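Stadon Hand-Held Gripper, Two-Finger, Kitchen Set
Sold by Etance, Brakosbridge

Price: $841 per unit
Full set of two: $1,027 when bought together (see "Why the second one is so cheap" below)
Availability: in stock, ships in 4 working days
Warranty: 2 years on the body, none on the finger inserts, which are a wear part and behave like one

What you are buying

A gripper you hold in your hand and use to do chores, so that a robot arm may later do the same chores at greater expense. You get the tool, a spare set of inserts, a hex key that you will lose, and a printed quick start sheet. The arm is extra. So is the software license for the arm, the bench for the arm, and the electrician. We sell only the first item on that list, and we like to mention the others before a customer finds them in a spreadsheet.

Who it suits

Teams planning a kitchen or light food prep cell who want to know what they are in for before signing for hardware. Most of our orders come from people with a modest pilot budget and a manager who has seen a very good video. Spend a few weeks with the hand-held unit first. If your own operator can't get a lid off with two fingers, the arm won't manage it either, and you will have learned this for $841.

Small restaurants also ask. We usually talk them out of it, and they usually buy a better dish rack.

Planning your budget

The gripper is the cheap part. Allow for these as well:

Operator time. This is the line people leave blank. Somebody has to stand at a counter and pick things up for hours, and they will expect to be paid the same as for interesting work.

Storage. Recordings are large and nobody ever deletes one. Buy more disk than you think is silly.

Props. Get ordinary ones, and get them from the shop your future customer uses. Metal bowls are a good buy: they survive drops, they stack, and their shiny insides will give your vision people something to complain about early, while it's still cheap. Bottles and bags should come in too. A bare counter with a single foam cube on it makes a lovely test and a poor forecast.

Spare inserts. Order with the unit. Shipping on a bag of inserts by themselves costs more than the inserts, and we have stopped defending this.

Why the second one is so cheap

Because we would like you to have it. When a lone unit goes down, a project stops, and then we get phone calls. Bushra Minhas, who runs our orders desk, worked out that the discount costs us less than the phone calls do. The two-unit price applies only if both go on one order. Adding the second in February because the first one met a tile floor is charged at full price.

Lease or buy

Bañuelos Leasing will write terms on the two-unit set if you prefer a monthly figure. It makes sense for a short pilot. For anything longer, add up the payments before you sign; we did, and bought ours.

Before you order

Measure your counter depth and the gap under any wall cabinets. Decide whether your operators are left- or right-handed. The tool doesn't care, but the people sharing a narrow galley kitchen will. Check the widest thing you need to grip against the jaw opening on the spec sheet. Large round objects are normally taken by the rim, so it's the wall thickness that matters there – customers have sent back perfectly good units after trying to hug a stockpot.

Returns

Accepted within the stated period, clean. We mean clean. The restocking fee goes up sharply with sesame oil.

Quotes

Send us your task list along with the quantity. A list that says "general kitchen tasks" will get a reply asking which ones. A list that says "bowls on a home counter, groceries left where they are" will get a price the same afternoon.
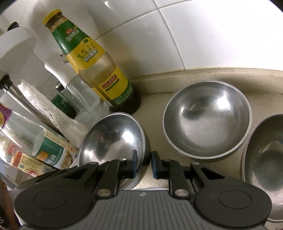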